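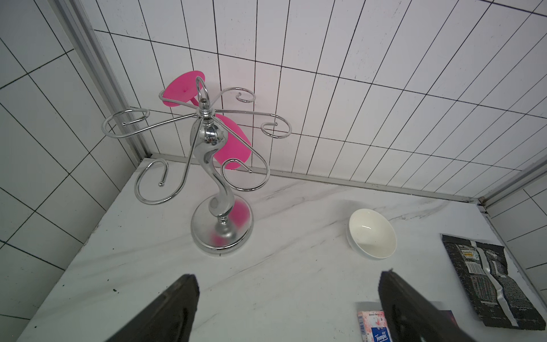 Glass stand on the kitchen counter, one pink glass hung.

Cludow House shared kitchen, notes of the February meeting
Started 6.40pm, upstairs kitchen. Notes by Liette Turcotte. Chair Birthe Riis. Eleven round the table, apologies from flat 9 and both of the Vestergaards.

1. Last time's notes
Agreed, one correction: it was the left hand hob ring that was reported, not the right. Right one is fine. Birthe to change the sheet on the door.

2. Glasses and where they live
Long item. Current state: wine glasses in the cupboard over the sink, stacked two high, chipped rims, three complaints since Christmas. Chrome stand now on the counter against the white tiles. Six curly arms, glass goes on upside down by the foot. Only the one pink plastic one on it at present.

For: frees up a shelf, easy to see whats clean, looks nice. Against: takes up counter, somebody's sleeve will catch on those curls. Flat 4 says the chrome will show every fingermark and who is going to polish it. No answer to that.

Question of glass vs plastic. Real glass up on the arms next to a marble-look worktop, not popular. Plastic only on the stand, proper glass stays in the cupboard, single layer. Vote: carried, 2 against.

More pink ones? Birthe has seen the same sort of thing in the Stilirik sale, will look. Flat 6 would like any colour but pink. Noted. Spend capped at £40 for the lot, out of the kitchen tin.

Hanging wet glasses: please dry first, the base is polished and drips will mark. Flat 2 thinks this defeats the point of a stand. Left as a request, not a rule.

3. What else is on the counter
Little white bowl to the right of the stand. Flat 7 wants it for teabags, flat 3 wants it for keys. Settled on keys, teabags go straight in the caddy. Will see how long that lasts.

Packaging: empty bags to be flattened and taken down same day. Black bag with all the labels and barcodes on was still on the counter next to the bowl, creased up at the edge. Soft plastics do NOT go in the mixed recycling, they go in the crate under the stairs. Liette to write this on a card, again.

Tissues: pocket pack of Tempo left out. Fine to leave, anyone can use them. If you want yours kept for yourself put them in your own box.

General rule from last autumn repeated: counter to be clear by 10pm apart from kettle, toaster and now the stand. Bowl added to the list after some back and forth.

4. Tiles and grout
Black grout between the white tiles. Flat 1 asked if it could be redone in grey, says it makes the wall look busy. Birthe rang Ondance, who did the hall floor. To rake out and regrout the full wall they want 3000, which is more than we have for the year. General groan. Not going ahead. Flat 1 asked for it to be minuted that they still don't like it.

Wipe down behind the hob after frying please. Spray is in the tall cupboard, the blue cloths are for tiles and the yellow ones for worktops. Someone has been mixing them up.

5. Tin
£50 in after flat 8 paid for both months. Less whatever the glasses come to. Washing up liquid, sponges and bin liners still to come out of it, Liette has the receipts somewhere.
Proposal to put the contribution up: deffered to next meeting, too few of the ground floor here to decide it.

6. Shared supper
Yes to another one. Last one ran short of forks and everybody brought rice. Sign up sheet this time, with what you're bringing written next to your name. Flat 5 offered a lasagne and a small vegetarian one. Pink glasses to be used if they've arrived, otherwise mugs.
Chairs from the hall need to go back the same night. Date to be fixed on the group chat.

7. Any other business
- Fridge, second shelf: unlabelled tub of soup. Goes tomorrow unless claimed.
- Cupboard door by the window dropping on its hinge. Flat 4 has a screwdriver and will try.
- Can the stand be moved nearer the wall, flat 2 asks. Yes, try it, but the arms need room to turn a glass in under, so not right up against the tiles.
- Extractor fan light out. Bulb is an odd size, Birthe to take the old one to the shop and match it.
- Lost, one oven glove, green check.

Actions
Birthe: door sheet, Stilirik glasses, fan bulb, tell Ondance no thanks
Liette: soft plastics card, reciepts, sign up sheet
Flat 4: cupboard door
Everybody: cloths, counter by 10pm

Closed 7.55pm. Next one same kitchen, flat 3 bringing biscuits.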